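Hand tracking drifts after half an hour in my headset, anyone fixed this?

Posted by prarnwood_pete, July 2026

Hi all! I picked up a used Veneo headset in April and mostly love it, but the hand tracking is driving me up the wall. The first half hour is great. Then my virtual left hand starts floating about an inch above my real one, and by the time I'm deep into a puzzle room I'm grabbing at thin air.

I've redone the room setup 4 times, wiped the lenses and reset the whole thing to factory. Firmware is build 193, and the updater says that's the newest one for my model.
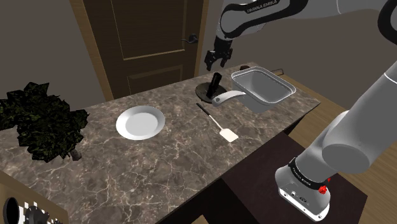 Controllers work fine in the same room with the same lamp on, so I don't think it's the lighting (but what do I know). My play space is small, maybe six feet by seven, with a big mirror on the closet door. Is the thing dying on me, or am I missing a setting?

Nanna Kjærgaard
Cover the mirror! I had one in my old place and my hands wandered all over. I threw a bedsheet over it and the drift mostly went away – still got a little wobble near the window in the afternoon. Also look under Tracking for "Frequency" and set it by hand to match your power, 60 in the US. Mine was on Auto and kept guessing wrong. If it's still bad after 31 minutes or whatever your usual point is, take the headset off, let it sleep for a bit and try again. If that clears it up I'd suspect heat, and I'd have a look at whether the vents on top are full of lint. Mine were disgusting.

halance_fan
just buy the Halance, mine never does this

Blöndal77
Same problem here, used headset too, with around 2,000 hours on it. The sheet did nothing for me but setting the frequency helped a lot. Haven't tried cleaning the vents yet.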